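A Day Out at the Kinoshita Open House

Those of you who were at the February meeting will remember that we had been trying to get a group out to Hisstead for a good long while, and I am happy to report that we finally made it. Kinoshita opened its kitchen and tableware building to visitors on 10/11/25, and a full van of us from the Pisholm Home Cooking Circle drove out after breakfast with a thermos of coffee and far too many muffins.

The drive is an easy one until the last stretch, where the road narrows and the signs give out. We went past the turn, found a place to turn around behind a feed store, and rolled in a little after the doors had opened. There was already a line at the coat rack. The organizers told us later that they had 200 people through over the day, and I can believe it, because the hallway outside the glazing room was shoulder to shoulder until lunch.

We started downstairs, where they keep the sample shelves. If you like bowls, you could lose a morning there. I have always been a plain white plate man myself, but I came away with a soft spot for the speckled ones, and my wife had to remind me that our cupboards do not stretch. A very patient young woman explained how they test handles on cups and pitchers, and she let us pick up one after another to see how differently they sat in the hand. I had never given much thought to how many fingers a handle ought to hold. I have thought about it every morning since!

Upstairs were the prep tables, and that was the part I had been looking forward to.
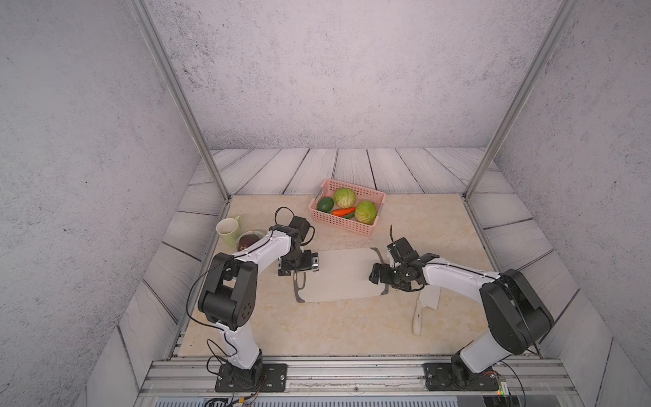 Stavros Economou
Outings Secretary, Pisholm Home Cooking Circle

What caught my eye first was the pink basket near the back of the table, with a pair of pale green cabbages in it and an avocado, a carrot and a cucumber fitted in beside them. It is plastic, with little holes all over the sides, and I do like a basket like that for vegetables. You can rinse straight into it and leave it to drip in the sink – my mother did her greens that way every day of her life, though hers was enamel and chipped all the way around the rim. Several of our group said they would be looking for one on the way home.

The cutting board was the other thing people talked about. It is a white rectangle with a cutout at each end for your hands, so you can lift the whole thing and carry it over to the pot. Mine at home has a single hole in one corner, meant for hanging, and I have dropped more chopped onion on the floor than I care to admit. The white-handled knife beside it would look very handsome in my drawer too.

I also had a good look at the mug in the back corner, a pale, creamy green that I would call pistachio and my wife calls sage. We did not settle the matter. It looked very nice against the tabletop, which has a beige marble pattern, and the white-painted planks around the edge put me in mind of a porch.

Lunch was served in the big room on the ground floor. There was a barley soup, rye bread and a cabbage salad with caraway and apple, and I went back for seconds of the salad and would have gone back for thirds if the line had been shorter. I asked for the recipe and was told that it is mostly a matter of salting the cabbage for 20 minutes and squeezing it hard before the dressing goes on. I have tried it twice now and the second go was better, once I had cut the shreds finer.

The afternoon talk was on the Prurau range, their new set of stacking dishes. It ran long, and the chairs were hard, but the speaker knew her subject and took every question, including my rather rambling one about lids. The dishes come in a set of 8, or 4 if you only want the small sizes, and the lids fit either way up.

A few practical notes for anyone thinking of going next time. Parking is behind the building, on gravel, so wear sensible shoes. The elevator is slow but it works. Bring cash for the seconds table by the exit, where I bought two saucers and a butter dish with a tiny flaw in the glaze that I have yet to find.

We were back in Pisholm before dark, with one muffin left. Whoever left a blue scarf in the van, I have it here, and I will bring it to the next meeting.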